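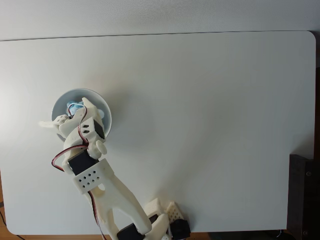

Mavis Achterberg made the dumplings from her mother's card, which called for two onions and did not say what size. Booker Dvorak ate five of them standing at the stove.

"More pepper," he said.

"The card doesn't have pepper."

"Your mother's did. I ate them every September."

She turned the card over. On the back was a grocery list with flour, lard and a phone number in Greenberg. No pepper. She got the grinder down anyway, worked some into what was left of the filling, and folded one more. They waited while it boiled.

Booker cut it in half and gave her the bigger piece. She chewed for a while.

"Write it down," she said, and handed him the pencil.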